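Section 4: Making the bed and dealing with clothing left on it

Applies to double rooms with the striped wallpaper. Liliana Donati wrote the first version for Pichon house in March. I have shortened it, because half of it was about aromatherapy.

Before you start

1. Switch on the bedside lamp. Creases that look fine by daylight show up under it.

2. Pick up any clothing by hand before touching the duvet. The old sheet said to shake the duvet and let things slide off. I have never seen this work on a 2 metre bed, and it sends socks under the bench.

3. Fold the item once along its length and once across. Do not press it, do not perfume it, do not tie it with ribbon.

Note: Dark clothing on white bedding sheds lint. The Isito lint roller is supposed to last 700 passes. Ours did not, so check the drawer for a spare.
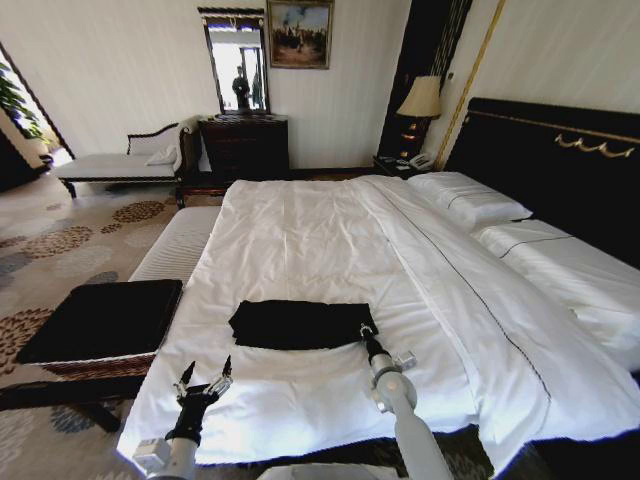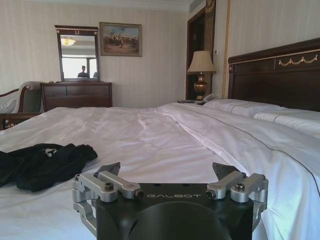
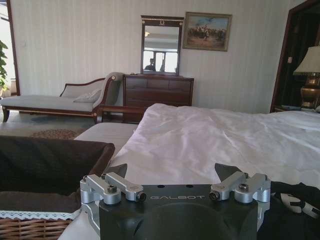 White duvet, black clothing still on the bed.

Smoothing the duvet

4. Stand at the foot and pull the duvet towards you with both hands, flat palms. Work from the middle outwards. Starting at a corner only moves the lump to the next corner.

5. Line up the dark piping with the edge of the mattress. If the piping wanders, the whole bed looks crooked, whatever you do with the pillows.

6. Set the pillows against the headboard last. Karate-chopping the tops is optional and, in my view, silly.

Caution: Do not lean on the headboard to reach the far side. Walk round. Room 18 has a loose trim strip from exactly this.

7. Put folded clothing on the bench. The wicker basket is for used towels – guests who find a clean shirt in it tend to ring down.

About the "two-minute bed"

The Skivero training card claims a full bed can be done in two minutes. Eusebio Toledo and Neema Chege both tried it in room 113 and both finished with the inner quilt bunched at one end of the cover. Take the time you need. If the filling has bunched, unbutton the cover and re-seat it; patting it from outside does nothing useful.

8. Report stains to Mahnaz Zarei before stripping the bed, and leave the cover on so she can see where the mark is.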